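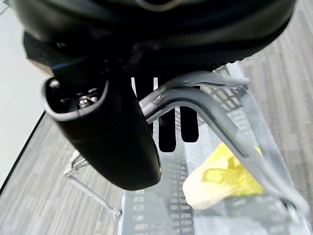 Pick position on the carpet, gripper above the basket handle.

Ticket 1552 – arm stops at basket handle
Site: Brerkell, returns room
Reported by: day shift
Status: open, waiting on Drovau

Problem
The arm goes down to the grey basket and stops with fault 414. It has done this on and off since October. The stop clears from the panel, but someone has to leave the packing bench and walk over to do it.

Checked so far
1. Restarted the controller. Fault came back within the hour.
2. Went through the handle position with the Van Leeuwen settings sheet. The sheet assumes the handle is folded down. We had been leaving it whichever way it fell.
3. Tried again with one soft yellow item in the basket, grid floor otherwise clear, to rule out weight. 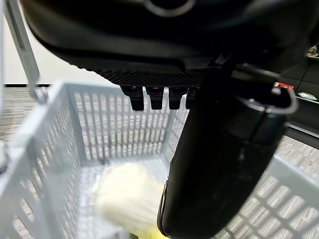 4. Lowered the approach speed from 2000 to the next setting down. Fewer stops, not cured.

Effect on staff
Before the arm came in, 2 of us carried baskets all morning. Now one person packs and also minds the arm, and that second job is not on the rota. The lifting is much less and people are glad of that. The walking back and forth is new – please count it when the Pandel trial is reviewed.

Next step
Drovau to confirm whether the handle check can be made less strict. Until then, fold the handle before pressing start and note each stop on the sheet by the door.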